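4.2 Avaliação do kit Flellari em tarefas com peças longas

O kit Flellari é vendido pela Lotent como um pacote fechado: dois braços com garras, controlador, software de teleoperação e um contrato de suporte remoto. O fabricante o apresenta como solução de bancada para pequenas oficinas de montagem e laboratórios de ensino. A avaliação relatada nesta seção foi feita com a configuração de fábrica, sem alteração de ganhos ou de limites de força, e seguiu o protocolo Pylypenko descrito na Seção 3. A única mudança em relação às tarefas anteriores foi o conjunto de peças, que passou a incluir elementos longos e uma peça larga, difícil de segurar por um único ponto.

A bancada foi coberta com material preto para reduzir o contraste com o entorno e facilitar a segmentação das peças, todas brancas. O operador trabalha com as duas garras ao mesmo tempo. O braço esquerdo cuida da peça larga e o direito, da haste. Os três tubos ficam à direita, fora da área de trabalho imediata, e só entram na etapa final do protocolo. Na Figura 1, as garras estão próximas uma da outra, com a esquerda apoiada sobre a peça larga e a haste erguida entre os dois braços.
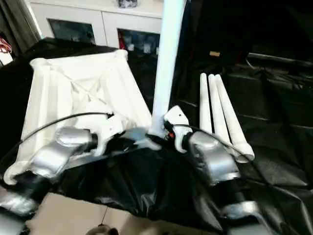
Figura 1. Garras do kit Flellari junto à haste vertical; à direita, os três tubos brancos.

Foram realizadas 18 sessões, todas com tempo limite de 900 segundos. Uma sessão era encerrada antes do limite quando o controlador entrava em parada de proteção ou quando uma peça saía do alcance dos dois braços. Nesses casos o registro era mantido e a sessão contava como incompleta. Não houve repetição para substituir sessões ruins, prática que encontramos em parte dos relatórios comerciais do setor e que dificulta a comparação entre produtos.

O ponto mais sensível do kit foi a passagem dos cabos. Eles correm por fora da estrutura dos braços e formam arcos sobre a área de trabalho, o que obriga o operador a planejar o movimento do punho com alguma antecedência. O manual recomenda prender os cabos com as abraçadeiras fornecidas, mas não indica a folga necessária para rotações amplas. O suporte da Lotent respondeu à nossa consulta na quarta-feira seguinte com um desenho cotado – informação que deveria constar da documentação impressa. Usamos essa folga em todas as sessões posteriores.

A etapa de aproximação exige que um braço mantenha contato com a borda da peça larga enquanto o outro sustenta a haste (Figura 2). O software permite travar a pose de um dos braços por meio de um pedal e devolver o comando ao operador apenas no outro. O recurso funcionou como anunciado e reduziu o esforço em trechos longos. A trava, porém, não compensa pequenas perturbações: se a peça cede sob a garra, o braço travado não acompanha o deslocamento e o contato precisa ser refeito manualmente.
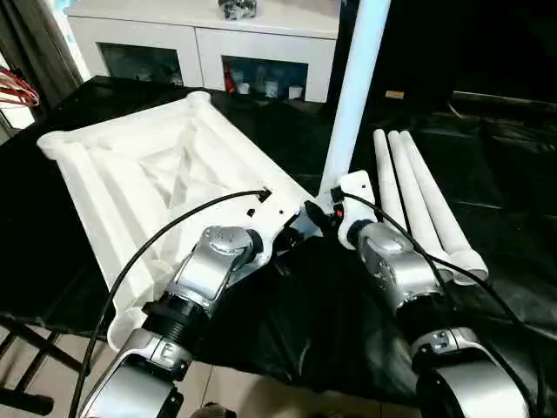 Figura 2. Braço esquerdo contra a borda da peça branca e braço direito segurando o suporte de onde sai a haste.

A calibração inicial foi simples, mas teve de ser refeita sempre que o controlador era desligado. Na versão avaliada não há opção de salvar a referência entre os dois braços. O revendedor, Drunimdale, informou que a função está prevista para uma atualização em julho, sem custo para quem mantém o contrato de suporte. Não pudemos testá-la.

Quanto ao serviço, a inspeção remota incluída no pacote se limitou à leitura dos registros de erro. Questões sobre desgaste das garras foram encaminhadas ao revendedor, que pediu o envio do conjunto completo. Para um laboratório com um único kit, isso significa interromper a atividade durante o reparo – custo que não aparece na proposta comercial e que consideramos na análise da Seção 5.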